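September
Golnar Rahimi and Shahla Nouri

3. Bag limits at the Kurell landing

Rules on how many crayfish a household may take from the Revent are older than anyone enforcing them. The limit stood at 30 per day until the county raised it to 31, a concession whose author has never come forward. Compliance was measured at the landing on Saturday mornings, when trappers are awake and wardens generally are.
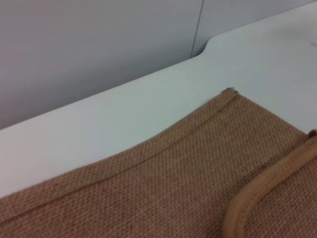

Page last modified: September

Figure 1. Jute bag, hem and weave.

Of 49 trappers interviewed, four could state the current limit. The rest gave the old one, or a larger one they preferred. Catches nonetheless stayed within the law, which we credit to the crayfish. Wardens at Ranjbar, upstream, report the same pattern and a similar lack of interest in writing it down.

A woven tote held on its side is easier to look into than one standing up, and inspection went faster once trappers accepted this. 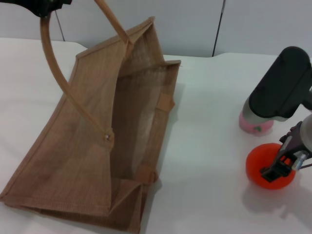

3.1 Closed season on the Prumisik

The smaller river closes in spring. Signs say so at both bridges, facing away from the road.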